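Arkside Community Radio: Questions We Get About Making a Show

So you want to be on the air! Great. We love hearing from new people, and we get a lot of the same questions by email and at the studio door, so they are gathered on this page. Last updated Thursday, February 28, 2019.

Do I need any experience?

No. Plenty of our best shows were started by people who had never touched a fader. If you have a subject you can't stop talking about, you already have the hard part. We'll teach you the desk, the microphones and the logging software, and you'll pick up the rest by sitting in on other people's shows (which is a wonderful way to spend an evening anyway).

How do I get a slot?

Send us a one-page pitch and a short demo. The demo can be recorded on your phone in your kitchen. We're listening for your voice and your ideas, so please don't spend money on gear for it. Pitches for the spring schedule are open now, and the next round opens in November.

What should the pitch say?

Tell us what happens in a typical show, who you picture listening, and what you'd play or talk about in week one. Please keep it to 300 words. We read every single one, and the short ones tend to be the most fun.

How long is the training?

There are 2 evening sessions in the Skarness Room. The first covers the desk and how to talk into a microphone without popping your Ps. The second is all about the rules: language, music reporting, station IDs and what to do when something goes quiet. After that you shadow a show for a few weeks before you go on alone.

Can I do a talk show with no music at all?

Yes, please! We'd love more talk. Local history, science, books, cooking, gardening, what the kids are up to at school – all of it works on radio if you sound like you mean it. Our science and making hour, Marti, started as a ten-minute slot between two record shows and now it has listeners calling in to argue about batteries.

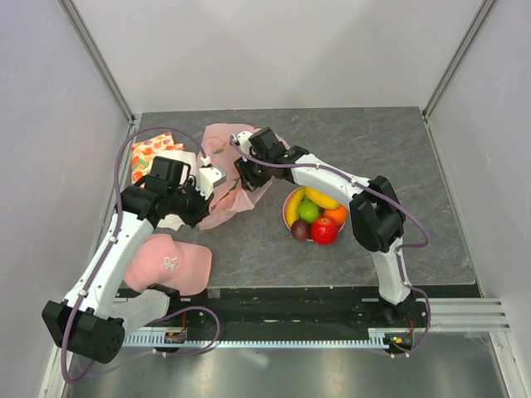 Two robot arms over a stone-patterned tabletop.

Can I bring guests in?

Absolutely. Studio A seats the host and three guests comfortably. Let us know the names by noon on the day so the front desk can buzz people up. Guests under 16 need a parent or guardian in the building.

Can guests call in instead?

They can, and the phone line sounds much better than it used to. Ask your guest to use a landline or find a quiet room, and to turn off the radio before they go on. The delay will trip up even the most confident talker.

Do I have to do my show live?

Live is our favorite. There's a buzz to it you can't get any other way, and listeners can tell. But we know people have jobs and families, so prerecorded shows are fine as long as the finished file is in the Jarnotlow folder the night before. Files that come in late get replaced with a repeat.

What format should my file be in?

WAV if you can, MP3 at 256 or higher if you can't. Put the show name and air date in the file name. Leave a second of silence at the top and none at the end. Hour-long shows should run 58 minutes so we can fit the news and the IDs.

What can I play?

Nearly anything! We don't have a playlist and we never will. Clean edits only before 10 at night, and every track has to be logged with artist, title and label. We do ask that every music show include something local. There's so much good stuff being recorded in this town, and the shelf by the Studio B door is full of it – help yourself, just put it back.

What happens if I swear on air?

Apologize once, move on, and write it in the log. It happens. If it keeps happening we'll have a chat.

I can't make my show this week. What do I do?

Call or email as soon as you know. We keep a list of hosts who are happy to jump in, and some lovely one-off shows have come out of a missed bus. If we don't hear from you and the slot is empty 2 weeks running, we'll offer it to someone on the waiting list.

Do I get paid?

No, none of our hosts are paid, and we don't charge for airtime or training either. Membership is $44 a year and covers your key card, your locker and all the terrible coffee you can drink.

Can my show be a podcast too?

Talk shows, yes. We can post the full episode the next day. Music shows are trickier on account of the licensing, so those stay up as a stream for two weeks and then come down. You're welcome to post your interviews anywhere you like, with a mention of the station.

Can I come see the studio first?

Yes! Open house is the first Saturday of the month, 11 to 3. Use the side entrance, up the ramp, and press the bell marked Arkside. You can sit at the desk, try on the headphones and read the weather if you're feeling brave.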